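4.2 Do shared laundry rooms save effort?

The claim that a shared laundry room cuts housework is repeated so often that it is rarely checked. The Druvness survey put the saving at 30 minutes a load, but it timed only the part between closing the washer door and opening it again. Sorting, carrying, waiting for a free machine and putting things away were left out. We doubt that a figure built this way tells us much about the work people do.

Our own logs cover 188 loads. We asked people to write down every step, including the dull ones, and to note where the laundry was set down between steps. The setting down turned out to matter more than we had expected. In 96 of the loads, the basket was moved at least once for a reason that had nothing to do with washing: it was in front of a door, or someone else wanted the spot. Earlier work, including the Minby report, treats the basket as part of the load and gives it no time of its own.

Layout is usually offered as the cure. Put the dryer next to the washer, the argument goes, and the carrying disappears. We are not convinced. A short carry still needs a place for the basket, and the floor by the machines is also where bags and crates end up. Shelving is the second cure on offer, and it has the same weakness. A shelf helps only if people use it, and free shelf space is no proof that they will (Figure 3). 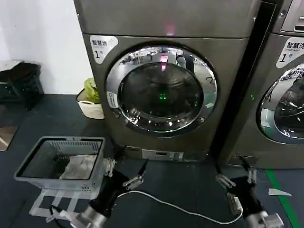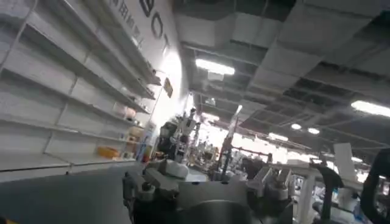
Figure 3. Top: washer and dryer side by side, with baskets nearby. Bottom: tall white shelving, mostly empty.

Supporters of the Kuruc layout would answer that habits follow furniture, given time. Perhaps they do. Our logs run from October to December, and a longer study might find people drifting toward the shelves. We saw no sign of it. Floor use in the last month was much the same as in the first, and the people who wrote the most complaints about clutter were just as likely as the rest to leave a basket down.

There are limits to what can be made of this. The logs were filled in by hand, and 146 of them were finished later in the day, when small steps are easy to forget. If anything, that should make the count of extra moves too low. It may also have blurred the waiting times, and for that reason we do not report an average wait. The Cistar method of timing from door sensors would give cleaner numbers for the machines, but it would miss the basket entirely, and we would be back to the problem we started with.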